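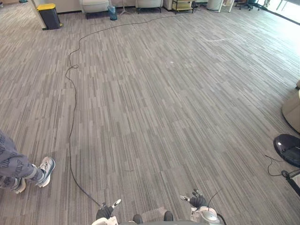
3. Material and Method

3.1 The collection

The study uses the articles of the Mudwood Observer, a weekly paper which was printed on Tuesday and which closed after its last owner sold the building. A selection of its investigative work was later published by Plarnis in one volume, edited by Jolanta Sikora. The volume contains only a small part of what the paper wrote on land deals, road contracts and the water board, and the editor says in her preface that she preferred stories which can be read alone. For our question this is a serious limit. We want to know how long a local paper stays with one matter, and such a thing cannot be seen in stories that were chosen because they stand alone.

We therefore went back to the full run of the paper. The pages were scanned by the Waweru library and made searchable in Uliteo, where each article has its own entry with headline, author line and page. Our search words gave 3,486 articles. After we removed letters, double entries and notices from the council that the paper printed against payment, 2,641 articles remained. All results in Section 4 are based on this smaller set.

A word on what we call an investigation. Earlier studies often ask if the article contains a document or a source which was not public before. We found this hard to apply, because the Observer seldom told its readers where a document came from. Vondráček, who worked on weekly papers in several countries, suggests looking at the article's effort instead: did the reporter have to ask more than one office, and did any of them refuse? We took over this rule with one small change. A refusal is counted also when it is only reported indirectly, for example in the sentence "the clerk was not available in August," when the same sentence had appeared the week before.

3.2 Joining articles into threads

The unit of the analysis is the thread. With this we mean all articles that follow the same matter, from the first mention until the paper drops it or until a decision is reached. Two articles belong to one thread when they share a person or an office and also a sum of money, a piece of land or a contract. One shared element was not enough. In a small town the same six or seven names are in almost every story, and with the looser rule nearly everything grew together into one thread about the mayor.

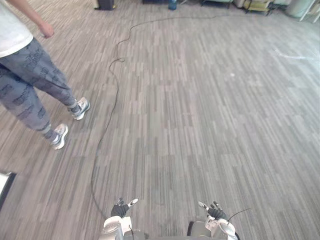
Most threads in the Observer did not move in an even way from suspicion to proof. The road contract stories, for instance, begin with three long pieces in a row, then they circle around the same two invoices for most of a winter, and after this they go forward in short steps until the auditor's report. In the project we came to describe this shape with the thin black cable in Figure 2, which lies in loose loops near the top and comes down in wavy lines over the carpet. Its ends are far apart, but a good part of its length is used up in the loops, and a straight measure from one end to the other would say little about it. The same is true for a thread if one gives only the date of the first article and the date of the last. We therefore report two values for each thread: the time between first and last article, and the number of articles in it. Thoroddsen's earlier measure uses only the time, and by that measure a matter which was mentioned once, forgotten, and mentioned once more in an anniversary piece looks like a long investigation.

Threads were joined by hand. We tried an automatic method first, using the names that Uliteo marks in the text, but the scanned pages have many errors in the narrow columns and the method split the water board stories in places where any local reader would have kept them together. The names of streets caused the opposite problem. A street named after a former councilman brought him back into stories in which he had no part.

3.3 Coding of sources

For the coding of sources we drew 300 articles by lot from the set. They were read by Archana Bansal and Poul Egilsson, each working alone, and differences were discussed afterward – in a few cases for a long time. Each source was coded as named, described, or hidden. A named source has at least a family name. A described source has no name but is given a role or some personal detail ("a former driver of the company"). A hidden source is only "a source" or "someone with knowledge of the matter."
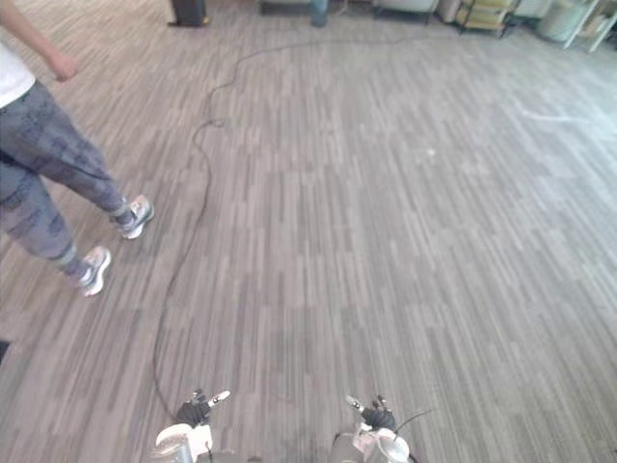 The middle group gave us the most trouble, because the difference between a described source and a named one can be very small in practice. Reporters at the Observer seem to have believed that a person is protected when the name is taken away, and their descriptions are often generous. Figure 3 may help to make the point. The person is visible only from the chest down, so there is no face, and still we have the loose gray trousers with the darker mottled print, the light sneakers with white soles, the dark socks between them. A colleague who sees those trousers every week would hardly need the face. Many described sources in our sample are of this kind: the reader in another town learns nothing from "a secretary who has worked on the second floor under three directors," and the reader in the same building knows at once who it is. We decided to add a fourth code, "recognizable," for descriptions which in the opinion of both readers would fit only one person in the office concerned.

This decision has a cost. The code depends on what the readers know about the town, and Bansal, who had read the personnel pages of the old council yearbooks, used it more often than Egilsson did. Where they could not agree, the source stayed "described." The share of recognizable sources given in Section 4.3 should therefore be read as a low estimate.

3.4 Limits of the material

The scanned run is not complete. Several issues from the paper's early years are missing, and in others the inside pages are so dark that the text cannot be searched. We did not try to fill these gaps from the Plarnis volume, since its versions were lightly edited and sometimes carry a new headline. Where a thread passes over a missing issue we have kept it as one thread and marked the gap in the appendix.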